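3.2 The open day station

The pushing task was shown to the public on a Wednesday in July, during the open day at the Vakbridge site. We set up 2 stations, one running the Gravberg controller and the other our own, and left both on from mid-morning until 4 in the afternoon. Visitors chose a target block and a direction, and an operator typed the request. We did not tune anything for the day. The gains, the speed limit and the rod were those used in the laboratory trials of Section 3.1.

The rod pushes blocks across the board and cannot lift them. This kept the task easy to follow from behind the barrier, and it meant that a poor push showed up straight away as a block turning or sliding off the intended line. Blocks of several shapes were left on the board together, as in Figure 2, so that the arm had to work near pieces it was not meant to move. 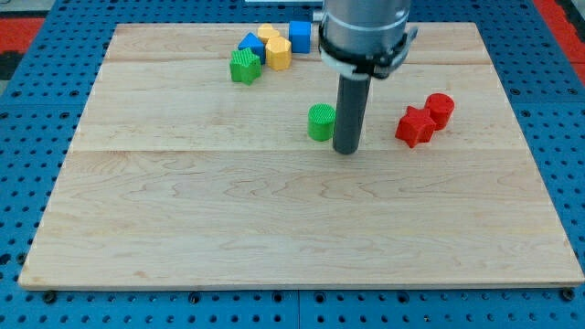
Figure 2. The rod beside a green cylinder on the maple board, with other coloured blocks farther back and to the right.

Kendra Chisholm objected at the afternoon session that visitors had favoured the cylinders, and that a success rate gathered this way would flatter the controller. Stars, she said, catch on a point and swing around, and she would want the requests broken down by shape before she believed any total.

We agree with the objection and report the results by shape in Table 4. The logs hold 3943 pushes across both stations. Requests made while the operator was explaining the setup were kept in, but pushes stopped by hand were removed and are listed separately. Block choice was left to the visitors all day, so the counts per shape are uneven and the star results in particular should be read with care. The laboratory trials remain our main evidence.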